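Anyone else working alongside robot arms at a small fulfillment place? What changed for you?

Forum: Warehouse & Packing Floor > Automation

pongo_lane4
Posted Tuesday, 9:12 PM

I've been at Sokwood for a while now, mostly order packing. Small stuff: supplements, skin care, snacks, whatever the client brands send us. This spring we got two arms on the small-bottle line and I've been meaning to write about it, because most of what I read online is either "we're all getting fired" or a sales brochure, and my days don't look like either one.

I love it! I really do. The job I used to hate most was picking up one little bottle after another and setting it down label out, all shift long. My right wrist was a mess by November. Now the arm does the grabbing and I do the part where you need a brain – checking the order, fixing the odd mix, deciding what goes in which box.
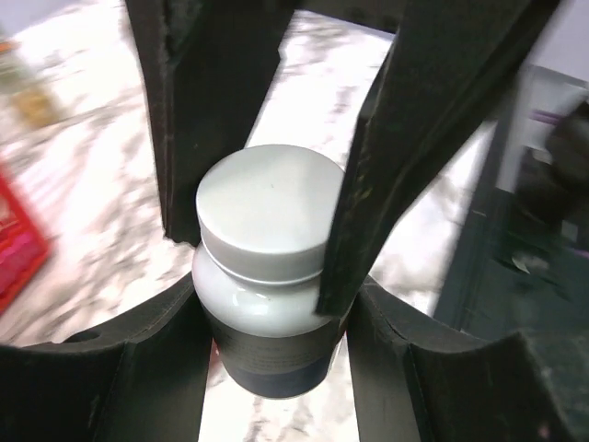
The thing that surprised me is how much the learning goes both ways. The first weeks we were moving the arms by hand for practice runs, over and over, and you start to notice how you do it yourself. I always come at a round cap from a bit off to the side. Never knew that until I had to show somebody else. Our lead, Yupin Phromma, kept a notebook of all our little tricks and it's now the best training guide we have for new people too.

Our best day so far was 1,287 orders out the door with the regular crew, and I went home and cooked dinner instead of lying on the floor.

Happy to answer questions.

tapegun_terry
Posted Tuesday, 9:40 PM

Glad your wrist is better. But what happened to the people? When Flollier put arms in at my old building they said the same thing about "the part where you need a brain" and then the temps didn't get called back.

pongo_lane4
Posted Tuesday, 9:58 PM

Fair question. Nobody on the permanent crew was let go. We have 53 people across both shifts, same as before. I will say we took on fewer temps for the last busy stretch, so you're not wrong about that part. Two of the people who used to come back every year didn't this time and I miss them.

tapegun_terry
Posted Tuesday, 10:03 PM

So it did cost jobs. Just not the ones on the head count.

marigold_shift
Posted Tuesday, 10:31 PM

I'm at Pongsiri, similar size, and I'd push back on both of you a little. Our temp numbers went down the year BEFORE the arms because we lost a client. Hard to know what to blame.

What I can tell you is the job got more interesting and also more tiring in a different way. Before, I could zone out. Now I'm watching, making calls, clearing stops. By the end of the day my head is full. I like it better, but a couple of older coworkers don't, and I don't think they're being stubborn. They were really good at the old job and fast hands don't count for as much now.

Did your pay change at all?

pongo_lane4
Posted Tuesday, 10:44 PM

A small bump for anyone who does the arm training, so yes for me. Not for the box crew yet. Yupin is asking for it.

And you're so right about the zoning out. I used to get through a whole audiobook a week.

kettle_and_cord
Posted Wednesday, 6:15 AM

Maintenance side here. Please tell your managers to put real time on the schedule for cleaning the fingers and the cameras. At our place it was supposed to get done "between orders" and of course it never was. Now we do 20 minutes at shift change and stops went way down.

Also, what software do you have on yours? We're on Zekness and I can't get used to the stop screen.

pongo_lane4
Posted Wednesday, 7:02 AM

Same one! Go into the display settings and turn on the big text – it moves the reset button to the left where your thumb is. Took me weeks to find it.

I'll bring up the cleaning thing this morning. Ours is still "between orders."

tapegun_terry
Posted Wednesday, 7:20 AM

Still not sold, but if they're paying extra for teaching the things, get that in writing for the box crew too.

marigold_shift
Posted Wednesday, 7:26 AM

Agree with Terry on that one. And pongo, could you ask Yupin if she'd share some of that notebook? We're starting on tubes and pouches next and I have no idea how to show an arm a pouch.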